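Projects > Jallholm House > Progress reports > February

6 min read

Jallholm House: salon and front rooms refit, progress report to the Trornidier Fund

Since the last report we have spent a good deal of your money on things that can't be seen, and a small amount on things that can. Visitors only comment on the second kind. We ask the Fund to bear this in mind when the first kind takes up most of what follows.

Electrical work

The old wiring in the front rooms is out. Its replacement is in, tested and signed off, and the fuse box no longer has a handwritten note on it saying "not this one." We found two circuits that fed nothing at all and one that fed the doorbell of the building next door. The neighbors have been told. They had wondered why their bell went dead every time we changed a bulb.

The electricians finished inside their quote, with the exception of the extra outlets along the long wall, which we asked for after the plasterers had been. That is our fault and the cost has come out of contingency. Replastering the channel took an afternoon and looked, for a week, like a scar.

Floor

The light-brown finish we agreed on with Haslam is down in both rooms. The first delivery was short by six boxes, the second delivery was the right number of boxes in the wrong color, and the third was correct and arrived at 7 in the morning with no one there to let it in. It sat under a tarp in the parking lot until noon. It came to no harm, which was more than we deserved.

We were asked at the last review whether the floor would stand up to styling chairs being dragged across it. Haslam's position is that it will, for 30 years. Our position is that we have put felt under the chairs.

Walls and paint

The walls are white. The previous report promised "a warm neutral," and we did try several. Sample patches of oatmeal, mushroom and something called Clurdale Stone stayed up through most of the winter, and every one of them looked like a waiting room by 4 p.m. White was in budget, in stock and in agreement with the daylight, of which there is plenty on that side of the building. We have 228 square yards of it and two cans left over for touch-ups. The Clurdale Stone has gone to the boiler room.

Windows and doors

The big panes at the front stayed, as planned. They have been resealed, and the door to the garden side now closes without a shoulder. The original handle snapped during this improvement and has been replaced with one that matches nothing else in the building but does work. A proper match is on order, with a lead time of 60 days, and we are not holding our breath.

Leaving the greenery outside alone was the cheapest decision of the whole project - it does more for the rooms than anything we paid for. We have cut it back from the gutters and otherwise let it be.

Mirrors and fittings

We come now to the line in the budget marked "decorative," which drew a question last time. The oval mirror with the white frame is up, roses and all. It has carved roses along the top and leafy scrollwork on both lower sides, and opinion among us ran from "charming" to "wedding cake." It came secondhand and cost less than the plain one in the original specification, so taste was overruled by arithmetic.
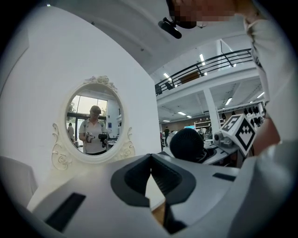

Hanging it took three attempts. The first set of anchors was rated for drywall and met something harder, and the second went in beautifully an inch too far left. The holes have been filled and painted, and we know exactly where they are. We now look for them every time we walk in, and suggest that reviewers do not.

Still to do: the coat hooks, the shelf for the card reader, and a decision about the reception desk, which is currently two trestles and a door. The door is from the old supply closet. It is the right height and people keep complimenting it, so the decision may be making itself.

Money

Electrical is over by the cost of the outlets, flooring is on budget, paint is under, and decorative is under for the reason given. Taken together we expect to finish with a little contingency unspent. We would like to keep it for the door handle and for whatever is behind the panel in the back hall, which we haven't opened yet.

Next report after the back hall.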